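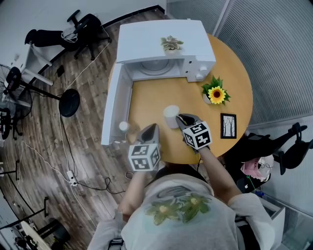
Both grippers out, cup and microwave, round table.

25 Nov 2021

Quick one, train in a bit. Said I'd put the money stuff up before the end of the month so this is it, unpolished.

Where we are. Budget left for the year is 2,626 pounds. Sounds a lot. Isn't. A second pair of hand-held grippers from Stitero eats most of it, and that's before anything gets bolted to anything. They quoted me last week, good until March, delivery extra (of course).

Options as I see them:

Buy the second pair now. Two people recording at once, kitchen jobs on one table, something else on another. Means a second table. Means more sockets too, the floor is already all cables and I've been told off about it.

Or wait, and put the money into the boring things. Spare finger pads. Marker cubes, printed properly this time, the cheap ones from Malton peeled at the corners and I lost a whole afternoon's tracking to it. A decent extension reel. Proper cable clips. Did a list on the back of an envelope and it came to 259 pounds, so there'd be plenty over.

Leaning towards waiting. Annoying but there it is. The bottleneck isn't grippers, it's me, sorting recordings at night. Sarum (that's the arm project, for anyone new) wants 70 good runs of each task before they'll even look at training, and a second pair just gives me twice as much to sort.

Props cost next to nothing by the way. Cups, a bottle, a fake sunflower, a little plant. People always ask. The microwave is the only big thing on the table and it doesn't need to be a good one, it needs a door that opens wide. Don't buy new!

Storage I haven't costed. Shoud have. Taipe do a 2 year deal on drives but I can't make head or tail of the small print, if you've used them leave a comment.

Things still to price:
table, same height as this one
chair that doesnt roll
drives
insurance?? does it even cover kit on loan

Will do a proper spreadsheet at the weekend and stick the link here. Right, train.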